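News from the Grenora sewing room

Dear members and friends,

Many of you asked me in July what is happening with the big table, so I will use my part of the newsletter to tell you. My name is Yasmine Tawfik and I look after the sewing room at Grenora together with Hajar Kettani. Some of you know us only by the handwriting on the cupboard doors.

The old table was too low for cutting. After one hour of work your back was telling you about it, and two of our members brought bricks from home to put under the legs. So when Hajar found a wooden table top at the Zerouali joinery, we went the same afternoon to look at it. It had some scratches and one burn mark from a pot, but the price was 200 dollars and they delivered it to the door. We said yes very quickly.

Then came the sanding. I had never sanded anything so big before, and I made the mistake of starting across the grain. Please learn from me and go along it. Hajar corrected the worst places by hand with fine paper, and afterwards we gave it two coats of oil. Between the coats you must wait overnight, even if the surface feels dry to your fingers. The smell stayed in the room for roughly 19 days, and I thank the Tuesday-morning people — no, I should say all the morning people — for their patience with the open windows.

I was a little afraid that the wood would be too dark for us. If you sew navy or black fabric you know how the pins and the small threads disappear. But the oil made the colour warm and still quite light, and it is a pleasure to see it beside the brick wall. We decided to leave the bricks as they are. There was a suggestion to paint them white, and I understand the reason, but the pale mortar already gives some light to that side and I like the red.

Now I come to the part where I must be a bit strict. The new table is for cutting, pinning and handwork. Please do not iron on it, also not with a folded towel underneath. Hot cups should go on the shelf beside the door. When you use the rotary cutter, take the green mat from the drawer, and put it back flat, because a bent mat is no use to the next person.
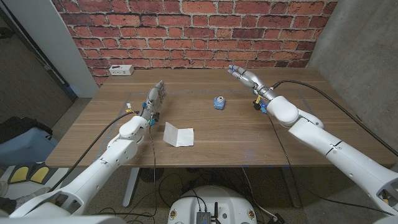

I would also ask everybody to clear the table at the end of the session. Small things go in the Ziller tin, scissors go on their hooks, and scraps bigger than your hand go in the basket for the patchwork group. If you find something and you don't know the owner, leave it in the tin and write a note on the board. We have at this moment a very nice thimble and a tape measure in inches only, and both are waiting to go home.

Hajar will show how to make a simple bound buttonhole next month, at 10 in the morning, and you can bring your own fabric or use ours. If you would like to come, please put your name on the sheet near the kettle or tell one of us.

With warm greetings,
Yasmine Tawfik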